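# The Karau reprints: notes on the first two volumes

Readers of this blog will know that I have followed the proposed reprinting of *Karau* for several years, and that I have twice reported its cancellation. I am therefore pleased to record that the first two volumes of the Wynne edition have been issued, and that the remaining three are announced. The set will comprise five volumes when complete. I bought my copies at the ordinary price and have no connection with the publisher. 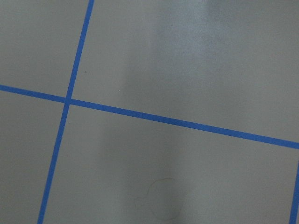
*Page last changed: Wednesday, 16:40. Paragraph on missing strips corrected; comment added.*

*Karau* was a daily newspaper strip, six days a week, set in the harbour town of Janberg and concerned chiefly with the affairs of its customs house. It ran to 3,452 strips and ended in its twelfth year, in the middle of a story. It is commonly described as an adventure strip, and the early months do contain two shipwrecks and a kidnapping. Anyone who reads beyond the first year will find that most of the action takes place across a desk. Permits are refused. A crate of clocks is held for nine weeks while three officials dispute whether a clock is a machine or an ornament. The satire was mild by present standards, yet at least one newspaper dropped the strip during the clock story and took it back only when the story had finished.

The previous collected edition, in paper covers, was assembled from clippings and printed badly. Its compilers cut panels to fit a square page, and in many cases removed the narrow caption above the first panel, where the date in the story was given. Readers who know *Karau* only from that edition have had good reason to find it confusing. The Janberg calendar matters a great deal. The regatta story depends on two letters arriving in the wrong order, and without the captions there is no way of telling that they have.

The Wynne edition restores the captions throughout. Strips are set three to a page, at a size close to that of the newspaper original, and each page carries the date of first publication in the lower margin. The paper is uncoated and rather heavy. The binding of my first volume is sound, though the second does not open fully flat and the inner ends of some panels are difficult to read.

On the sources, the editors have been frank. Original proofs exist for the greater part of the run. For 536 strips no proof could be found, and these will be taken from newspaper copies of varying quality. In my earlier version of this page I stated that all of them fell in the first two volumes. The editorial note says no such thing, and I regret the error. The first two volumes contain a share of them, marked with a small open circle beside the date. The difference in line is plain to see, particularly in the night scenes, where the hatching has closed up into solid black. I would sooner have these strips in poor condition than not have them, and I am glad that no attempt was made to redraw them.

The introduction to the first volume is less satisfactory. It gives eleven pages to the history of the syndicate and two to the drawing. Nothing is said about the change in the lettering during the third year, when the speech balloons become noticeably smaller and the capitals begin to lean. It has long been supposed that a second hand took over at that point. If the editors have evidence either way, the introduction was the place for it. I should also have welcomed a list of characters. The Deputy Collector and the Assistant Deputy Collector are drawn with the same moustache until well into the second volume, and their names differ by one letter.

A separate matter is the Likthorpe sequence. These strips, in which the customs house receives an inspector from the inland district of Likthorpe, were withheld by several papers on first publication and left out of the paper-covered edition without comment. They are given in full at the end of volume two. The inspector asks each member of staff what he does, writes down the answer, and reads it back to him. That is the whole of the plot, and it occupies seven weeks. I consider it the best work in the strip. The reading back is done without any change of expression on the inspector's face, and by the fourth week the staff have begun to give shorter answers.

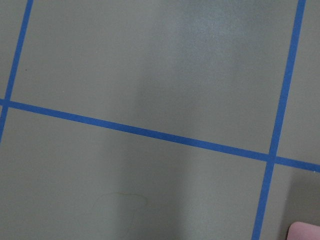 Mylene Cruzado has written to say that the Likthorpe strips were not withheld everywhere, and that her family's evening paper carried them complete, though on the shipping page and without a title. She adds that the last week was printed out of sequence, with Thursday's strip ahead of Tuesday's, and asks whether the new edition follows the numbering or the order in which readers saw them. I have checked, and it follows the numbering. She is of the opinion that the wrong order was funnier. Having tried it, I can see the case for it, since the inspector then reads back an answer that has not yet been given.

A word on availability. The numbered issue in slipcase was limited to 300 sets and is sold out. The ordinary issue remains in print and may be bought by the volume. Readers who intend to own only one should begin with the second, which contains both the clock story and the Likthorpe sequence and requires little knowledge of what comes before. Volume three is expected in April. It should open with the regatta, and I shall report on the state of the captions when I have seen it.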